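From: Clémence Marty
To: Kirkness Sketch Group list
Date: 13 November 2018
Subject: Re: charcoal, the easels, and who is sitting for us

Kelechi Nnaji wrote:

> Hi all, first time posting. I've been to two of the sessions now and
> loved both, even the one where I drew a foot for forty minutes and it
> came out as a loaf. A few questions. Is there a paper people like for
> charcoal that doesn't cost more than my lunch? Does the long pose have
> to be the last one? And what do you all do about color? I freeze up
> the second I put down a pencil and pick up a brush.
>
> Kelechi

Welcome, Kelechi. The loaf foot is a stage. I passed through it in September and came out the other side drawing hands like bunches of parsnips, so you have that to look forward to.

I'll take your questions in order and then get to the dull business at the end, where I always hide it.

1. Paper

I use the Moulin newsprint pad for anything under ten minutes and feel no guilt at all. It goes yellow if you so much as look at it, but so do most of my two-minute poses. For the long pose I switch to their gray sheets, which have enough tooth to hold charcoal and will stand up to a fair bit of rubbing out. Hostow used to stock them downtown. Now you have to ask at the counter, and they go into the back and sigh.

2. The long pose

It doesn't have to be last. It's last because in spring we tried it first, and everyone was so worn out by the end of it that the quick poses all looked like the same tired man, including the ones of a woman. If enough people want to swap it back, I'm willing to be wrong again. Write to the list and not to me, please.

3. Color

Don't start with a person. Skin is the hardest thing there is and it talks to you during the break. Pick something with two strong colors that don't get along, orange and blue for instance, and paint only the big shapes. You'll find the orange isn't one orange. It goes red in the shade and almost pink in the light, and you can learn more from mixing those three than from a whole evening of worrying about somebody's elbow. Squint a lot. Leave the highlights until you're bored.
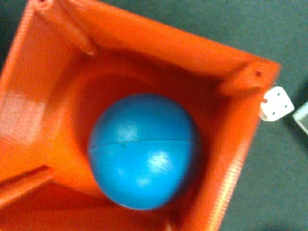

4. Easels and money

We own four easels that stand up and two that have opinions. If you get one of the second kind, wedge the back leg with your shoe. There is $969 in the kitty, which sounds rich until you take out the room and the models through winter.

5. Who is sitting

Pranisari is a no until the new year – they want a full day's booking and we want an evening. So next week it's our usual model, with the heater, and the week after that is open. Suggestions welcome. The cat has been suggested already and doesn't hold a pose.

Kelechi, bring the foot along next time. I'd like to see it next to my parsnips.

Clémence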